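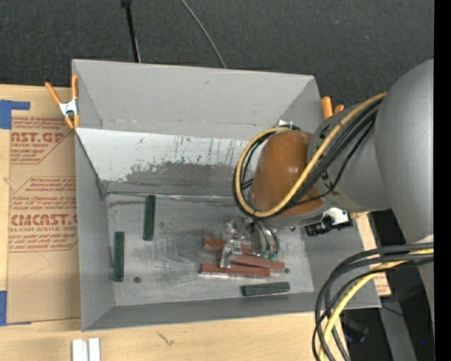

Last updated: 30 April 2019

Features > Materials & Storage

Search this site Enter keyword

By the Technical Desk

Surface wear in open storage bins is usually treated as a cosmetic problem. Buyers look at wall height, outside dimensions, and load rating, and the condition of the bottom gets attention only when parts start coming out marked. By that point the bin has often been in service for years, and its history is hard to reconstruct.

Most wear in a bin falls into three groups. The first is sliding abrasion, which leaves long, shallow scratches in the direction of travel. The second is impact marking, where a corner or edge strikes the surface and leaves a short nick. The third is transfer, in which material from the part is left behind on the bin. Transfer is often mistaken for damage. A dark smudge on a pale panel may be a deposit that wipes off with a mild cleaner, or it may be a polished area where the finish has changed. A fingernail test will separate the two in most cases. A deposit has an edge that can be felt or lifted. A polished area does not.

Direction matters as much as depth. Vertical scratches on a sloped panel point to loads that are dropped or lifted against it. Scratches that run every which way on a flat bottom point to parts that shift while the bin is being moved. Where both patterns show up together, the slope and the bottom should be assessed as separate surfaces, with separate repair limits.

The Pronham plant began keeping wear records on its bins after a change in coated stock. The new coating was softer than the old one and picked up grit from surfaces that had never caused a complaint before. Inspectors first blamed the supplier. A review of returned parts showed fine parallel lines on the underside only, spaced too evenly to have come from the coating line. The lines matched the brushed texture of the bin bottoms.

The plant tested 40 bins over one season, ending in September. Half were fitted with Suletti sheet liners, a smooth plastic sheet cut to size and held at the edges with tape. The rest were left bare and cleaned at the end of each shift. The lined bins produced fewer marked parts, but the tape was a weak point. Seams lifted at the base of the walls, and grit collected under the loose edge. Once grit was trapped there, the lined bins performed no better than the bare ones in that area.

Seams deserve more attention than they get. A strip laid across an inside corner has to bend in one direction and stay flat in the other. If it is applied cold, or over a dusty surface, it wrinkles. Each wrinkle is a small channel that holds dirt and liquid. The Hakala method, used in several shops in the region, calls for the strip to be warmed, laid from the center outward, and pressed with a hard roller. Two passes are enough. Extra passes stretch the strip and make later lifting more likely.

Liner thickness is a compromise. A 2 mm sheet follows a slightly uneven bottom and is easy to trim with a knife. A 5 mm sheet resists impact better, but it tends to bridge low spots and flex under load, which works the edges loose. For light parts with square corners the thinner sheet is normally the better choice. For castings, the thicker sheet is worth the added labor.

Cleaning schedules should follow the part, not the calendar. Dry, hard parts with a sealed finish leave little behind, and a bin can go a long time between cleanings. Painted or waxed parts shed more. Abrasive pads should be kept away from both liners and bare metal, as they replace a few deep scratches with a large number of fine ones, and the fine ones hold more dirt.

Color has an effect on inspection. Gray bins hide gray dust. The Hunau warehouse switched to pale panels at one end of each bin so that residue would show early, and inspection times dropped. The pale panels also look worn much sooner, and several were replaced before they needed to be. The warehouse now grades them against a set of reference photos kept at the inspection bench. A panel is rejected for raised edges, loose flakes, or any scratch that catches a cotton swab. Staining alone is recorded and left in place until the next scheduled cleaning.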